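Correction (journalism)

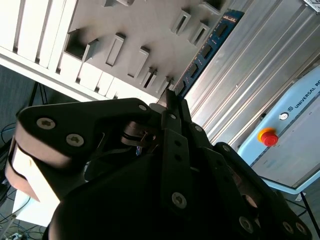
By the editors, Hemison Media Reference
Filed under: Newspapers; Editing and production
Last revised in July

A correction is a notice in which a news publisher states that something it printed, broadcast or posted was wrong and gives the right information. Corrections are used by newspapers, magazines, news agencies, radio and television stations and news websites. They are usually short, and many publishers keep a fixed place and a fixed wording for them.

A correction deals with an error of fact. Changes of style, later developments in a story and differences of opinion are handled in other ways, although the lines between these are not drawn the same way at every publisher.

Related terms

A clarification is a notice about a statement that was accurate in itself but could be misunderstood, or that left out something a reader needed. Some editors use the word for small errors as well, a practice that is often criticized in handbooks.

A retraction withdraws all or most of a story. The publisher says that it no longer stands behind the report. Retractions are much less common than corrections and normally involve a senior editor and often a lawyer.

An editor's note is a broader label. It can be attached to a story to explain a problem with sourcing, a conflict of interest or a failure to follow house rules, even when each separate statement in the story is correct.

An update adds new information to a story that was right when it was first published. A fire reported at noon as still burning and reported at five as put out calls for an update. If the noon story gave the wrong street, it calls for a correction.

An erratum is the usual term in book and journal publishing. Newspapers seldom use it now. The older form "errata" appears as a heading in bound volumes, where a printed slip was pasted or laid inside the cover.

In news agency work, a correction is a message sent to subscribers, telling them that an item already delivered contains an error. The agency may send a replacement for the full text or only the changed paragraph. A "kill" is an instruction to stop using an item altogether. Subscribers are expected to act on a kill at once and to tell readers if the item has already appeared.

History

Early printed newssheets corrected themselves within the flow of later reports. A printer who had announced the loss of a ship might open the next issue by saying that the ship had since come in. There was no heading, and a reader who missed the second issue had no way of learning of the change.

Separate notices became more common as newspapers grew larger and were divided into sections. They were placed wherever there was room, often at the foot of a column on an inside page. The placement led to complaints that an error on the front page was being corrected where few readers would find it.

During the later part of the twentieth century many daily papers moved to a standing corrections column, printed in the same position in each issue. The Putport Ledger began its column on page two and left it there through several redesigns. In its first full year the column carried 786 items. The paper's own review found that wrong names and misspelled names made up the largest group, followed by wrong dates and wrong titles. Errors in arithmetic, such as percentages worked out from the wrong base, were fewer but took up more space in the column, as they needed more explanation.

Weekly papers adopted the practice later and less evenly. A weekly may wait several days before a notice can be printed, and in small towns an editor may prefer to call the person concerned and run a new item in place of a correction. The Tapsell Courier, a weekly, had no corrections heading for most of its existence and ran such items under "Notes from the office."

Wording

Most style guides ask for three parts: where and when the error appeared, what the error was, and what the facts are. Guides differ on the second part. One view holds that the false statement should be repeated, so that readers know exactly what is being fixed. The other view is that repeating it spreads it further, above all where the error was harmful to a person. A common compromise is to repeat routine errors, such as a wrong date, and to describe harmful ones in general terms.

The following form is typical:

"A report in last month's edition on the Lultedska bridge works gave the wrong length for the detour. It is 14 miles."

Guides also differ on whether to say who made the mistake. Many publishers do not distinguish between reporters and editors in a notice and take responsibility as a whole. Others add a phrase such as "because of an editing error," which shows that the reporter's copy was right. Phrases that put the blame on a source are generally allowed only when the source agrees that the information it supplied was wrong.

An apology is a separate matter. Standard corrections for minor errors often contain no apology, or a single phrase such as "we regret the error." A fuller apology is normally kept for cases in which someone has been harmed, for example where a photograph of one person has been printed with a story about another.

Placement

In print, the main choice is between a fixed column and a position that matches the original story. A fixed column is easy to find and easy to produce. Matching placement puts the correction in front of the readers most likely to have seen the error. Some papers do both for serious errors and use the column alone for the rest.

In radio and television, corrections are read out in the same program in which the error was made, where the schedule allows it. Daily programs can do so the next day. For a program that has ended its season, a station may use another slot or post a notice on its website. Live broadcasts allow an error to be put right within minutes, and in these cases many stations issue no separate notice.

Online practice

On a website the text itself can be changed. This makes it possible to stop an error from reaching more readers, and also to remove it without saying so. The second practice is known as silent editing or stealth editing. Most published codes advise against it for errors of fact and permit it for spelling, punctuation and broken links.

The usual method online is to change the text and add a note to the same page, at the top or at the end. Notes at the top are favored for serious errors. A number of publishers also keep a page that lists all recent corrections with links to the stories. The Lultedska Observer keeps its list open to readers for 16 months, after which the notes remain only on the stories themselves.

Copies present a further problem. A story may have been sent out by email, shared as a screenshot, taken by a partner site or stored in a search index. Changing the original does not change these. Newsletters are corrected in the next mailing. For social media posts, practice is divided between deleting the post and leaving it up with a reply attached - deletion stops the spread, while a reply keeps the record in one place.

Partner sites are covered by contract in some cases. A syndication agreement may require the receiving site to post a correction within a set number of hours.

Procedure in the newsroom

Larger newsrooms assign the work to a standards editor, a readers' editor or a member of the copy desk. Requests come in by email, telephone or web form and from staff. Each request is logged, the reporter is asked to respond, and notes or recordings are checked. The editor then decides whether a notice is needed and writes it. It is common for the wording to be approved by someone who did not work on the story.

Smaller newsrooms follow the same steps with fewer people. The editor in charge may receive the complaint, check it and write the notice. Limits on length are sometimes set by the space available. The Putport Ledger's guide allows up to 80 words for an ordinary item and more with the approval of the night editor.

Logs serve a second purpose in training. A desk that finds the same kind of error coming up again may add a step to its checks, such as calling back to confirm the spelling of each name, or having a second person redo the figures in a table.

Legal aspects

The legal effect of a correction varies from place to place. In some jurisdictions a prompt correction limits the damages that can be claimed in a defamation case, and a person may have to ask for one before going to court. Other jurisdictions provide a right of reply, under which the person named in a report may have an answer published. A reply differs from a correction in that the publisher does not have to accept that it is true.

Publishers' lawyers are often asked to review the text of a notice, particularly where it mentions a criminal charge or a court ruling. A badly worded correction can repeat the original harm or introduce a new error. When that happens a second notice is published, sometimes under the heading "correction to a correction."

See also

Copy editing
Fact-checking
News agency
Readers' editor
Right of reply
Style guide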